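Pesonen says its new tabletops will last a generation. The paperwork says five years

6/18/26

By Hedvika Urban

Furniture maker Pesonen is selling its new Nurneo line of desks and dining tables as the last ones a household will need to buy. The claim is printed in large type on the front of the spring catalog. The warranty is on the inside back cover, in much smaller type, and it runs for five years.

The company announced the line last week with a promise that the surface will stand up to "everyday family life for a generation." Asked what a generation means in this case, a press officer said by email that it was "a feeling of permanence more than a fixed number." The warranty, at least, has a fixed number in it.

Pesonen bases the claim on testing done by Pulside, a lab that checks coatings and finishes for several furniture makers. A two-page summary was sent out with the announcement. It says sample boards went through 1000 cycles of rubbing with a cloth pad and came out with "no change of concern." The full report has not been released, and the summary does not say how hard the pad was pressed, whether the cloth was changed, or who decided what counted as a concern.

A thousand wipes sounds like a lot. In a house where the table gets wiped after breakfast, lunch and dinner, it is less than a year.

Irja Valtonen, who spent 10 years handling complaints for a chain of furniture stores and now advises buyers on her own, read the summary at our request. She was not impressed.

"Rubbing is the easy test," she said. "I almost never had a customer come in because they had wiped the table too much. They came in because water got under the edge, or somebody put a hot pan down, or the sun came in the window for two summers and the spot under the fruit bowl was a different color."

None of those things are covered in the summary. Heat is mentioned once, in a footnote telling owners to use a mat. Standing water and sunlight are not mentioned at all -- and both are listed in the warranty as reasons a claim can be turned down.

Valtonen also doubts that looks will help a shopper much. Printed grain has become good enough that a pale top with loops and long curving streaks can pass for a board cut from a tree, at least from across a showroom. It says little about the core underneath or how the edges are sealed, and those are the parts she would ask about first. 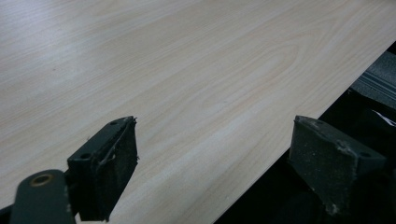 What it costs

A Nurneo dining table starts at $1186 without chairs. Pesonen's older tables of the same size are still being sold alongside it for less, and the company would not say whether the two lines share a core. The press officer called the new product "a complete rethinking of the surface" and did not answer a second email asking about everything below it.

Stores seem to be split. Itow, which carries both lines, has put the generation claim on its website but left it off the cards in its showrooms. A spokesperson for the chain said the cards had been printed before the announcement. They do include the new price.

There is a way for Pesonen to settle this. It could publish the full Pulside report, with the heat and water results if there are any, and it could stretch the warranty to match the catalog. The company said it has "no plans at this time" to change the warranty terms. It did say a longer care guide is coming in October.

Valtonen's advice for anyone who likes the tables anyway is to buy one at the price of a five-year table, keep the receipt, and ask the store in writing what happens if an edge swells. She said most stores will answer that before the sale. After it, in her experience, the replies slow down.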